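Tutance Open Day: Frequently Asked Questions
Home News Visits FAQ Contact

These answers were put together by Melur Liew, who went to the open day with a notebook and a fair amount of doubt. Questions came in through the Padilla residents' newsletter.

What is Tutance?
It's a two-arm tabletop robot program run by a company called Rurnine. The company says it will one day tidy kitchens. On the open day it dealt with cups.

Do I need to book?
Yes. There are 100 places and they went fast last time. Your booking email is your ticket. Children under seven have to stay with an adult.

What does it cost?
Nothing to get in. Parking at the Toltby site is extra, and the sign for the lot is easy to miss if you come from the north side.

Will I see the robot do something useful?
Depends what you call useful. The demonstration I watched was on a table with a black cloth, a blue cup, a purple cup, a mesh pen holder and a tissue box. If you were hoping for dinner, eat first.

The brochure says 1,000 successful runs. Is that true?
I asked. Seraina Rainer from the demo team told me the number includes practice runs, and that "successful" was decided by the people running it. No one could show me a list of the failures. I'd like to see one before I repeat the figure as fact.

Is it working by itself?
Ask this at every table you visit. Some demonstrations have a person steering the arms from another desk, and the signs don't always say so. It's a fair way to teach a machine – it just isn't the same as a machine that knows what it's doing.

Can I move the cups and see if it copes?
I asked that too. Gerrit Joubert said not during a run. Maybe in April, when the next open day is planned. I'll hold him to it.

Is it safe to stand close?
You stay behind the tape. Kazue Kudo gives the safety talk, and it's short and clear – the best part of the day, in my view.

Should I go?
If you're curious, yes. Bring questions and don't clap too early.

The cup table, from several viewpoints:
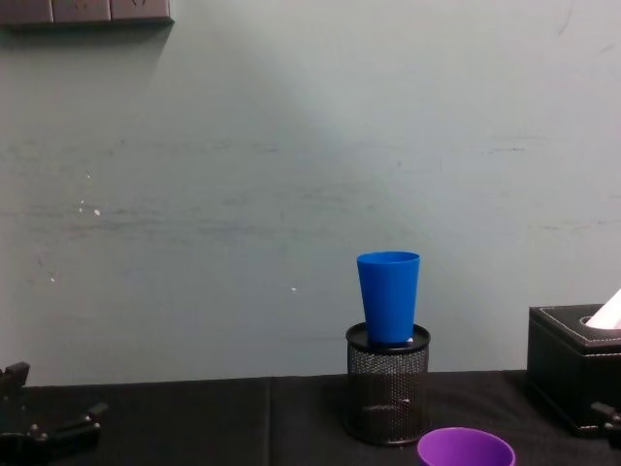
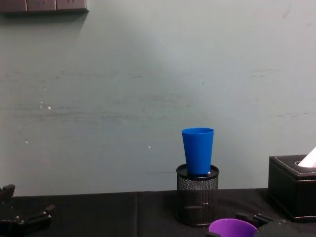
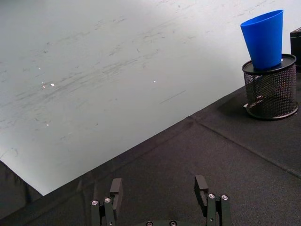
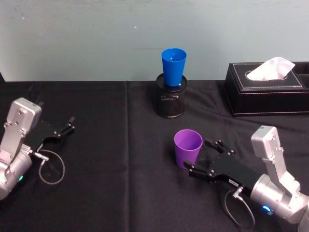 Toltby, December 30, 2021

Both arms and the purple cup are easiest to make out in the last picture, with the right gripper open beside the cup. Corrections to any answer on this page can be sent to Chie Murakami at the visits desk.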